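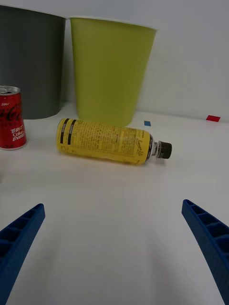 Should a plastic drink bottle go into the bin with its cap on or off?

Leave the cap on. The bottle should be emptied first, and the cap screwed back by hand before the bottle is placed in the container for plastics. Loose caps are too small for the sorting line used by the collection contractor and are removed as residue.

Support ticket 1028
Category: Waste and recycling, shared break areas
Site: Plalonlow, Wanden building
Opened: July 2023
Status: Closed

Issue reported
The break area on the upper floor has a gray bin and a green bin. Staff report that the signs for both were taken down when the wall was repainted and were not put back. Drink cans and bottles have since been found in both bins. The contractor declined one collection from this area on the grounds of mixed contents.

Initial response
The service desk confirmed the assignment in use throughout the building. Green is for empty drink containers, both plastic and metal. Gray is for general waste, including food wrappers, napkins and paper cups. The requester was asked whether the bins had been exchanged with those of another floor during painting. The requester replied that they had not.

Action 1
Temporary paper signs were placed on the wall over each bin. At the next check, cans were still present in the gray bin. The temporary signs had been fixed too high to be read from the table.

Action 2
The signs were moved to the front of each bin, below the rim. Liners were replaced in both. The cleaning crew was instructed not to transfer items between bins and to report mixed contents under this ticket number.

Further question from requester
The requester asked whether full or partly full bottles may be left beside the bins for others to deal with. They may not. Liquids are to be poured into the sink in the adjoining Ban kitchen. Sleeves and printed labels may stay on the bottle. Cans do not need to be crushed, and pull tabs should be left attached.

Resolution
Permanent signs were ordered through Cuvwood under supply request 576 and have been installed. The following 2 collections were accepted by the contractor without comment. The ticket was closed with the agreement of the requester.

Follow-up
Signs on the remaining floors will be inspected in September. Any missing sign should be reported as a new ticket under the same category, giving the floor and the color of the bin.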